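Eltier Hand Gripper – Set-up Guide
Section 4: Your first pick and place

By now the two ribbed fingers are fitted and the trigger moves without catching. Good – the fun part starts here! This section takes you through a first session at an ordinary desk, using nothing more than the gripper and a small object you don't mind dropping.

Before you begin

You will need:
The assembled gripper, battery charged
A desk or table with a bit of clear space at the front
One small, light object with sides the fingers can get hold of

A toy car is a lovely thing to learn on. It has a front and a back, so you can tell straight away if you have put it down crooked, and it sits on its base without rolling over. Avoid marbles and anything made of glass until you have a feel for the trigger.

Don't tidy the desk too much. Books, jars and a closed laptop in the background give the camera plenty of fixed detail to follow, and the tracking is noticeably steadier with them than on a bare white table.

4.1 Closing on the object

1. Switch on and wait for the status light to stop blinking. Hold the gripper still while you do this.

2. Open the fingers fully by letting the trigger go.

3. Come in slowly, with one finger on each side of the object. Line up on the middle of it and ignore the tips for now.

4. Squeeze until both fingers touch, then a touch more. You will feel the ribs give and wrap slightly. They are meant to bend, and I still find it a delight every time they do.

5. Lift straight up and hold for 5 seconds. A small object should stay upright between the fingers, clear of the desk. 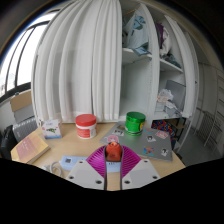 4.2 Setting it down

1. Choose a landing place before you move. A narrow, raised surface is harder than open desk and teaches you far more. The flat top of a power strip is a good width for a toy car.

2. Bring the object over the landing place and stop. Let your wrist settle.

3. Lower until you feel the base touch. Most people stop a little too high the first few times, and the object drops the last bit with a clack.

4. Release the trigger slowly. Both fingers should leave the object together. If one drags, see the note on centring at the end of this section.

5. Keep the gripper where it is, fingers open, for a moment before backing away. The recording software uses this pause to mark the end of the attempt.

CAUTION: If you practise on a power strip, unplug it from the wall first. Never push the finger tips into socket openings, and keep metal objects off the strip altogether.
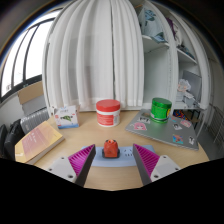 Fingers open on either side of the object, with the power strip as the landing place.

4.3 Repeat, then repeat again

Do the whole routine 42 times. That is the length of the starter set in the Gaslow software, and it goes by quicker than it sounds. Turn the object a little between attempts, and swap hands if your wrist gets tired.

When the set is finished, open the Rondness page in the software. It shows how smooth your approach was, drawn as a curve. Fat, gentle curves are what you want. Sharp corners mean you are rushing the last part.

Note on centring: if the same finger touches first every time, loosen the screws on that finger's mounting plate by a quarter turn, close the fingers on nothing, and tighten again. Do not remove the screws.

Note on wear: check the ribs for splits after every 1,000 grips. Spare fingers come in pairs and should be changed as a pair.

Text by Fouzia Khattak, checked on the bench by Cyprian Kubiak. Continue to Section 5: Moving between two surfaces.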